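From the Kitchen Cupboard: a word in favour of the plastics

Those of you who have been coming to the Orkstead Hall lunches for a while will remember the state of the crockery cupboard last December, when it took two people to open the door (one to pull and one to catch). I promised then that I would sort it out and write something for the newsletter once it was done. It has taken me rather longer than I meant it to, what with one thing and another, but the cupboard is now in order and I can close the door with one hand, so I think I have earned my column this month.

The short version is that we have kept the coloured plastics and let most of the old china go. I know that will disappoint a few of you. Mebrat Kumsa was very fond of the cups with the gold line round them, and so was I, but there were only a handful left that weren't chipped, and Mebrat has taken those home, where they will be properly looked after. The rest went to the sale in Lavel and raised £72 for the kitchen fund, which I thought was very decent for a box of odd saucers and a gravy boat with no handle.

The plastics came to us in dribs and drabs over the years. The blue bowls were bought for the summer picnic, the purple plates were left over from somebody's christening party, and the cups have simply always been here, or at least they were here when I joined. None of it was ever meant to go together, and for a long time I kept it pushed to the back as something only fit for the children's table. Then in the spring I laid a few pieces out on the dark green cloth to see what we had, and I must say I was quite taken with it. Green is a wonderful colour for showing off other colours. My mother used to say the same about a lawn and a washing line! 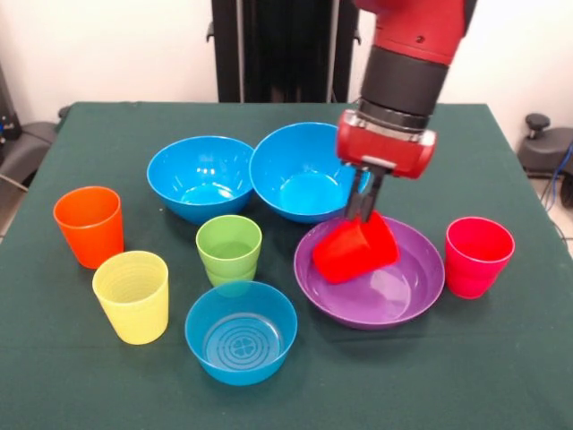 Blue bowls, a purple plate and some of the bright cups on the green cloth.

We had a good long talk over tea about what each piece should be used for, and I will set down what we decided, so that whoever is laying up can get on with it without having to come and find me.

The large blue bowls are for salad and for bread, and they go towards the back of the serving table where people can reach over to them. Please don't use them for washing up, however tempting it is when the sink is full. They have kept a lovely shine and I should like them to go on looking that way. The smaller blue bowl is a nice deep one and does very well for grated cheese or for sugar lumps. It has a little clover-shaped pattern moulded into the bottom, inside a set of rings, and I am afraid custard does get into the rings, so if you do put custard in it, take the soft brush to it afterwards and hold it up to the window before you put it away.

The purple plates have a broad sloping rim, and Tekle Mersha has rightly pointed out that anything round will roll about on them, so let us keep them for sandwiches and slices of cake and find another home for the cherry tomatoes.

As for the cups, we have them in red, a pinky red, orange and yellow, and the idea is that you choose a colour when you arrive and stick to it all afternoon. It won't be foolproof, as there are more of us than there are colours, but it ought to save a good deal of the "is this one mine?" that goes on once the squash has been round. Adaeze Nwachukwu has offered to make some paper bands to slip round them with names on, and if anyone has a pack of labels going spare at home she would be glad of it.

A few people have asked about hot drinks. I would much prefer us to keep tea and coffee to the mugs, which live on the shelf above the urn as they always have, and to leave the plastic cups for cold drinks only. Please also keep the plastics off the hob and away from the plate warmer. We lost a perfectly good jug that way and the smell hung about for days.

For washing, warm water and an ordinary squirt of washing-up liquid is plenty. No scouring pads, please, not even the green ones that say they are gentle. Dry everything with a soft tea towel before stacking, cups with cups and bowls with bowls, smallest on the inside. If a cup gets stuck inside another, stand the bottom one in warm water for a minute and it should slide out again without any need for force.

The green cloth goes home with Obsa Feyisa, who has very kindly said she will see to the laundering between lunches. She asks that crumbs be shaken off outdoors before it is folded, and that any beetroot be confessed to straight away.

We could still do with a second large serving spoon, a pair of salad tongs and a lidded box that would fit on the bottom shelf, if you are having a clear-out. Anything you can spare may be left in the hall kitchen on the worktop by the door, with a note of your name so that I can thank you properly. The next lunch is at the usual time, with soup, rolls and Abenezer Jemal's lemon cake.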